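Community Help > Clothing & Care > Formalwear

We use cookies to remember your settings. Accept | Manage

Pre-tied bow tie keeps tilting by the end of the evening

Graziella Sala
I have a pre-tied bow tie from Hesby that I wear for choir concerts. It looks fine when I put it on, but after an hour one side has dropped. The band is adjustable and I have it set near the smallest size. Is it the band or the bow? We have 12 concerts left this season and I don't want to buy another one if I can fix this.

2,215 views - 3 comments

Gaetano De Luca
Usually the band. The slider creeps when it's near the end of its range. Set the length, then put two small stitches through both layers right beside the slider, in matching thread. Take them out if you ever need to change the size. Also check the center loop. If the bow slides along the band when you push it with a finger, that needs a stitch too, on the back.

Mine is dark like these, and black thread disappears on it.
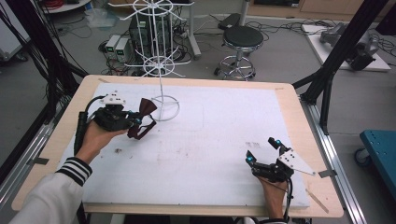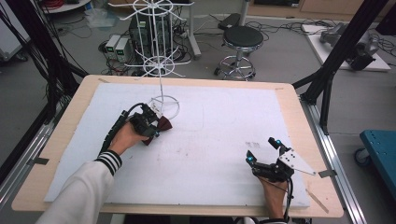 Can I steam it if the wings have gone flat? You can, as long as the care label allows it - hold the steamer a few inches away, shape the wings with your fingers and let the tie dry completely before you put it in a drawer.

Don't press it with an iron. I did that to a silk one and the folds never came back.

Nives Barbieri
just get a clip on

Elīna Grīnberga
I would look at the shirt before sewing anything. If the collar is too big the band has nothing to sit against and the whole thing rotates. You should be able to fit one finger inside the collar, maybe two. My husband had the same trouble and it stopped when he went down half a size.

If the collar fits, then do what Gaetano says. A bit of double-sided fabric tape behind the knot also works for one night, but it leaves residue on some shirts, so try it on the inside of the placket first.

Share (20) | Report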